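Rutik: frequently asked questions

Last updated 12 Apr 2019 by Petronella Jacobs

What is Rutik?

A planner for robot arms. You give it a scene and a goal, and it gives you a path, or a long error message. It began life as Bheki Gumede's weekend script, and some of the variable names still show it.

Do I need a real arm?

No. Rutik talks to the Sindport simulator straight out of the box, and most people stay there for weeks. Simulated crockery is very cheap.

Why does the arm stop just above the object and sit there?

It is waiting for a grasp. Rutik plans the approach and the grasp separately, and if the grasp planner finds nothing it likes, the arm holds at the approach pose until the timeout. Lumpy things are the usual culprits. Raise grasp_samples from 413 to 612 and try again. If it still sulks, simplify the collision mesh.

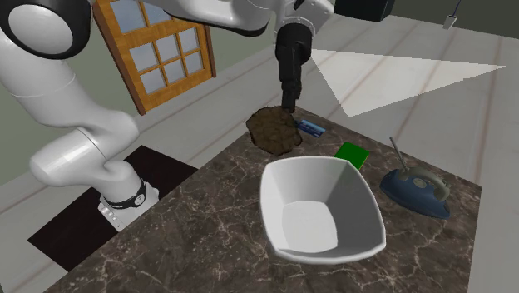 Scenes and objects

Can I choose what goes on the table?

Yes. The scene file takes any mesh with a sensible scale. A clothes iron next to a big white bowl on a marble top is perfectly legal, and the planner has no views on housekeeping.

Why does my iron's cord stick up like an aerial?

Cords are rigid by default. Rutik treats one as part of the body and will plan round it with great respect. Soft cords are on the list for July.

The bowl is empty but the planner won't go inside it. Why?

Your collision shape is a convex hull, so as far as Rutik knows the bowl is a solid lump. Set decompose: true and reload the scene.

Does it matter which table finish I use?

Not to the planner. It matters to the detector, which has been known to report pale veins in marble as cables. Ticket 586 covers this and has been open long enough to have regulars.

Help

Where do I send bugs?

To the Lerncombe tracker, with the scene file and the random seed. "It went funny" has been submitted 9 times and we have fixed none of them.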